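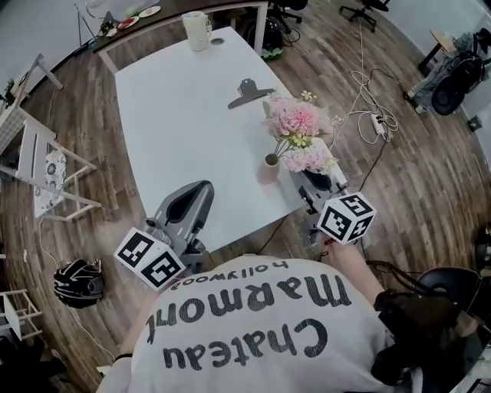 How long should a bunch of supermarket flowers last?

A week, if you cut the stems and change the water, and nearer two if you bought carnations and can live with that.

I have been buying flowers from the Trolar garage forecourt since November, when the proper florist on Stivel Street became a shop for phone cases. The garage keeps its buckets between the screenwash and the kindling. Everything in them smells faintly of diesel, including the freesias, which is quite an achievement.

The florist would wrap your tulips in brown paper and tell you they'd be lovely by the weekend. At the garage you get a rubber band and a glance at pump four.

Still, I've learned things. Lilies go off like fireworks and leave orange dust on every shirt you own. Roses droop at the neck by the third morning and can sometimes be revived in a deep sink of water, though you'll need the sink for other purposes. Chrysanthemums simply refuse to die. I had a bunch from the Kikeck market that outlived a kettle.

Then there is the silk route. Iglesias, the homeware place by the station, will sell you a fake peony for 32 pounds, and I have stood in front of it for longer than I'd like. It needs dusting and nothing else. My mother's generation thought artificial flowers belonged in dentists' waiting rooms, and mine has started putting them on the hall table and hoping visitors don't touch.

I haven't bought the peony. The chrysanthemums are on their third week.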